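Reading Room > Short Fiction > The Skanell Letters

The Office of Weights at Skanell regrets to inform the town of Hasunska that its hill has been entered in the register at 3000 feet. The town claims 3001. A surveyor was sent in September and stayed 12 nights.
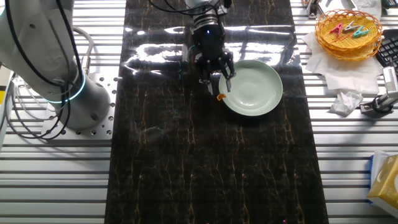 His report confirmed the lower figure. It also noted that the residents had been carrying stones to the summit after dark – an act for which the Office has no form. The matter was passed to Prokstead for review.
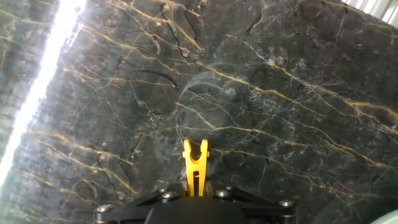
Augustina Abugri replied that the stones had always belonged to the hill and were only being returned. The Office has asked her to state, in writing, since when.

Filed under: Fiction, Under 3300 Words

© Theodorakopoulos Review | Contact | Back to top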